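Ticket: Gripper loses the plate when the arm turns away from the rack
Project: Dekix (student kitchen robot, second-year group)
Opened by: Sivaprasad Gounder
Status: Solved, with one point left open
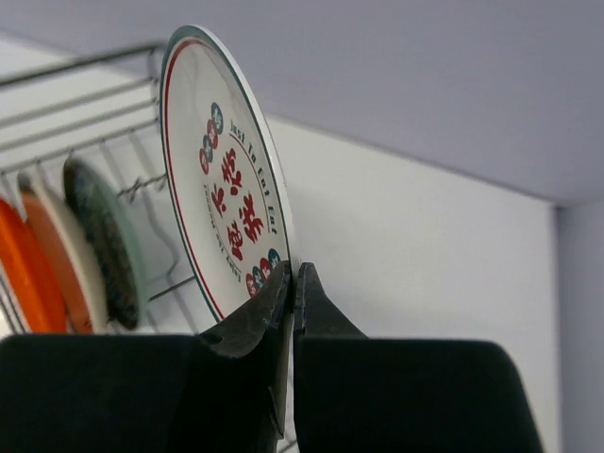 Wrist camera, plate between the fingertips at the dish rack.

Problem

Our task for the course is to move plates between the dish rack and the counter. The arm takes the plate by its lower rim, lifts it, turns the base joint and goes to the counter. On the orange plates everything is fine. On the white plate with the red characters ("Just To Eat Eat!") the plate tips during the turn, and two times it went down onto the foam mat. It did not break, but I have stopped the automatic runs until we understand the reason.

Setup

Arm controller: Prumia, the one from the teaching lab
Gripper: two fingers, black, original tips
Control program: our own, branch Cultetti
Closing force setting: 90
Wait after closing: 200 ms
Base joint speed: as in the course handout

What I have tried

1. I cleaned the fingertips with alcohol and a lint-free cloth. There are small nicks on the angled edge of the left one, and I thought maybe the rim catches there. No change after cleaning.

2. I raised the closing force in small steps. The controller then gave the warning "grip target not reached" and the arm stopped before the lift. I have put the value back to 90. Please do not raise it again without asking me, the warning also locks the wrist and you must do the homing from the start.

3. I ran the same program with the base joint at half speed. The plate stayed in the gripper for the whole path. So I was quite sure it is a question of movement and not of friction only.

4. I went through the log of a failed run. The turn command is sent before the gripper reports a stable position. The fingers are still moving a little when the arm begins to lift. With the orange plates this makes no trouble, I suppose their rim has another shape, but I did not measure it.

5. I changed the wait from 200 ms to 2000 ms. Full speed, white plate, no drop. I repeated it until the lab closed and the result was the same.

Comment from Escobedo team

We had a similar thing in March with bowls. A long wait helps but it hides the real fault. You should read the "settled" flag from the gripper and start the lift only when it is true. Our function for this is in the shared folder, you can copy it. Be careful, the flag is also true when the gripper is closed with nothing inside, so check the finger distance as well.

Reply from Sivaprasad Gounder

Thank you, this was very useful. I have copied the function and changed the names to fit our program. The lift now starts when the flag is true and the finger distance is over 2 mm. I chose this number from the log, it is smaller than the thickness of our thinnest rim and bigger than what the gripper reports when it closes on air. The fixed wait is back to 200 ms.

At first it did not work at all, the arm was standing at the rack and waiting for ever. This was my mistake: I was reading the distance in metres and comparing it with a value in millimetres. After the correction the white plate and the orange plates went to the counter at full speed.

I also added a time limit. If the flag does not become true in around five seconds, the gripper opens slowly and the program stops with a message. Someone should stand near the rack with a hand ready the first time you test this part on your own computer.

Left open

The dark green plate is not tested with the new function. It has a patterned surface and I don't know yet if the grip point must be different. I will do it in the next lab hour and write the result in this ticket.

For the group: please pull the newest version of Cultetti before you run anything. The old version still has the fixed wait only, and the file name is the same, so look at the first comment line in the file. The new one begins with "settled check added".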